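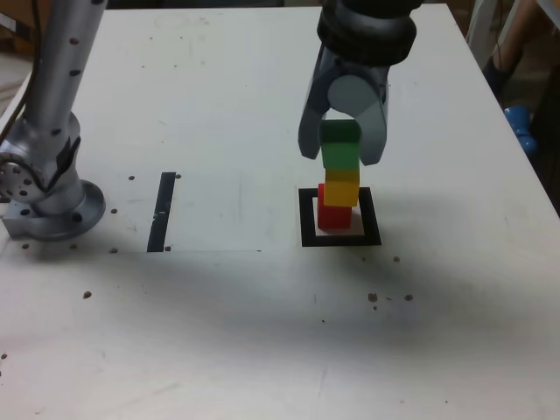 How to Listen Your Way Through a Very Long Album

Posted Tuesday, February 10, 2026

I have a soft spot for albums that go on too long. Double albums, triple albums, the kind where you look at the track list and think, well, there goes Sunday. For years I'd put one on, do the dishes, drift off somewhere in the middle and then tell people I'd heard it. If that sounds like you, pull up a chair, because I've settled into a way of doing it that makes these monsters a real pleasure.

My example is Tikano, the big one by Rudine, which runs 153 minutes over 2 discs (and yes, I own it on vinyl too, where it takes up an alarming amount of shelf). Any long record will do, though.

Step 1: Look at the whole thing first

Before you play a note, read the track list from top to bottom. Look for titles that repeat, or songs with "part one" in the name, or a tiny instrumental stuck between two long songs. On Tikano the word "Jaber" turns up in four titles, and I missed every one of them the first time through!

Step 2: Break it into sittings

Use the sides of the vinyl as your guide, even if you're streaming. Somebody chose where those breaks go, and they usually make good places to stop and put the kettle on. I like one or two sides an evening, never more than that on a work night.
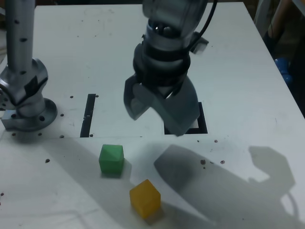

Two robot arms at a white table, one with its gripper open.

Step 3: Keep a scrappy little notebook

One line per song is plenty. "Sad waltz, nice drums." "Skip?" "Sounds like my aunt's kitchen radio." My notebook for this sort of thing is up to 258 songs now, and the handwriting gets worse as the evening goes on, but I love flipping back through it. Don't give star ratings yet. A song you'd have given two stars on Monday can be your favorite by the end of the week.

Step 4: Play it again out of order

Start with the last side and work backward. The songs near the end of a long album nearly always get your tired ears, poor things, and they deserve a fresh pair. This is how I fell for "Bruradura," a seven-minute closer I had written off as "long, organ."
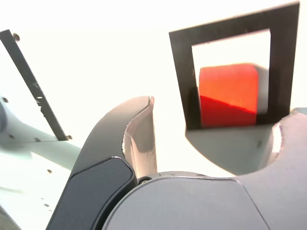
Step 5: Make your own short version

Pick enough songs to fill forty minutes and put them in whatever order feels right to you. You'll argue with yourself over the last couple of slots, and that's half the fun. Then leave it alone until April or so, go back to the full album, and see which of the songs you left out you've been humming in the car. I swapped three of mine, and I'm still not sure about the waltz.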